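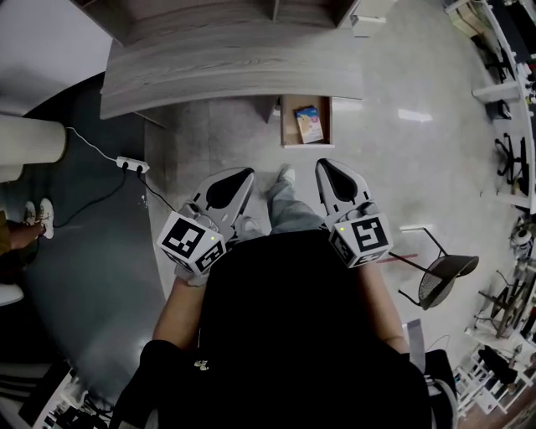 Drawer task at the desk station, with a gripper in each hand and the small printed box in the open drawer.

Tretus hand-demonstration project
Progress report to the Vasconcelos fund
1/24/26

Where we are

We are now well into the second half of the grant and the news is good! The hand-held gripper setup that we proposed in August is in daily use, the recordings are clean enough to train on, and the drawer task has gone from a sketch in the application to the thing everybody in the lab wants a turn at. We had planned 200 usable demonstrations of it by this point and we have 260.

For anyone on the fund's side reading about this for the first time, the idea is that a person does the job with a pair of grippers held in the hands, and the robot learns from the recordings. No robot has to be present while the person works. Each gripper carries a cube with printed marker patterns, and we use the markers to work out where the gripper is and which way it is turned.

What the operators do

The drawer task uses a desk with a drawer under the front edge and a small box that has to be taken out or put away. It sounds easy, and for a person it is. For the robot it has a lot packed into it: finding the drawer front, pulling without twisting, reaching in at an angle and getting hold of a box that may be leaning against the side. We change the box's starting position between takes, and we ask operators to stand a little differently each time so the robot doesn't learn one stance by heart.

We record from head height as well. That view has been more useful than we expected — it shows both grippers and the drawer together, and it tells us a lot about when a person looks before reaching.

New operators get a short practice session and then go straight to recording. Most are comfortable by the end of their first morning. The most common early mistake is turning a wrist so far that the marker cube can't be read, and we now show people a replay of their own first takes. It has worked better than any written instruction we tried (and we tried several).

What we have learned

Slow is not always better. Our early guidance asked for careful, even movements, and the first policy we trained copied that care so well that it hovered over the drawer for ages before doing anything. We dropped the guidance and asked people to work at their normal pace. The next policy was livelier and missed fewer grasps. We were delighted.

Two-handed work is where the method really shines. With our old remote-control rig, operators tended to park one arm and do everything with the other. Holding the grippers, they steady the drawer with one hand and reach in with the other without being told to. We kept the remote rig for comparison and have recorded a smaller set on it, which will go into the final report.

What has been harder

Reflections from the ceiling lights have upset the tracking at times, mainly when a cube is tilted well back. A matte print of the markers helped. Takes with gaps in the tracking are still thrown out by hand, and that eats up more of the week than we would like. A script that flags the worst ones is being tested now.

Rubbing also shows up on the finger pads after long sessions. We have ordered spares from Clindgate out of the consumables line, and the cost is within what was budgeted.

Next period

We plan to move on to 3 more tasks: closing the drawer with an item in each gripper, sorting small boxes onto shelves, and handing an object from one gripper to the other. The handover is the one we are most excited about. The same recording format, which we call Woven, will be used for all of them, so the training code should carry over with few changes.

We would also like to record in a second room with different furniture before the final report. This can be done within the present budget if the remaining travel money may be used for moving equipment, and we would be glad to have the fund's answer on that before the next payment date.

Spending is on plan. The itemized statement is attached separately, along with a link to a sample of the recordings. Do have a look at the replays if you have a few minutes — they are great fun to watch.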